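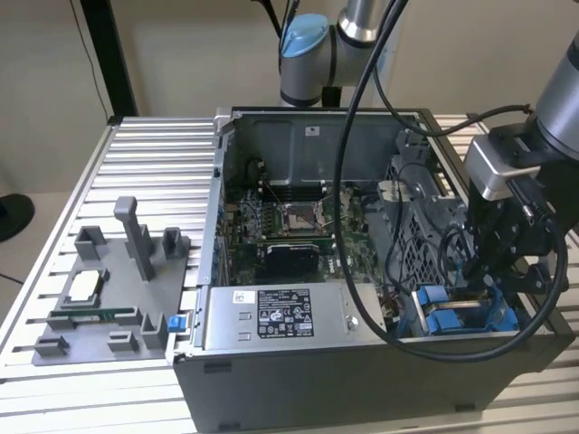

Can a remote-control kit record demonstrations of PC disassembly and reassembly that are clean enough to train on?

For memory modules and drives it can, with an operator who has had a week or two on the controls. CPU placement is still marginal, and hand guiding remains the better method for that step.

Review: Sindunero Teleoperation Kit
2026-09-26

The Sindunero kit consists of two leader arms, a foot pedal, a junction box and a recording package called Tutik. The operator moves the leaders and the follower arms copy them. Joint positions, gripper width and the camera streams are written to one file per episode. We ran it through August on desktop computer work: memory modules, drives, CPU. Our previous setup was the Zovemska hand-guiding handle, which clamps to the wrist of the arm and is pushed directly.

Installation

Mounting the leaders took a morning. The junction box needs a wired connection to each arm controller and will not accept a switch in between. The manual mentions this only in an appendix. Calibration is a matter of parking both leaders in their cradles and holding the pedal until the light turns steady. It must be repeated after every power cycle.

Tracking and feel

Free motion is good. Lag is small enough that new operators stopped mentioning it after their first session. Contact is weaker. The leaders have a force-feedback mode, but it is coarse: a memory module seating correctly and a module jammed against its latch feel nearly the same at the handle. Operators ended up relying on the wrist view for that.
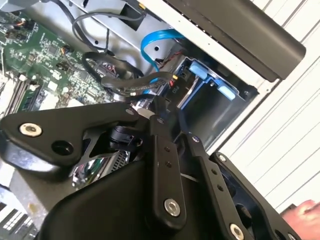 Motion scaling helps with this kind of contact work. At half scale, drive removal became routine and memory insertion acceptable. At quarter scale the leader runs out of travel before the follower gets across the case, and the pedal has to be used to re-center mid-task. Each re-centering leaves a pause in the recording. Tutik can trim these pauses, but the trim threshold is global and will also cut pauses the operator intended.

Recording

We logged 3,675 episodes and kept 2,312 after review. Most rejects were CPU placements with a visible correction at the socket, or episodes where a cable was dragged. Tutik marks an episode as good or bad with a double press of the pedal. A third label for "usable with edits" would have saved us a second review pass.

Files are large and export is slow. Export to the Brabec format dropped gripper width without a warning in the first software version we had. The update corrected it.

Compared with hand guiding

The Zovemska handle gives better force control and costs less. It also puts the operator's arms in the camera views and makes two-arm tasks awkward for one person. For single-arm precision steps we still use it. Everything involving both arms has moved to the Sindunero.

Other notes

The pedal cable is too short for a standing operator. Leader grips come in one size. Spare cradle pads are sold only in pairs.

Rating: four out of five for two-arm work, three for fine insertion.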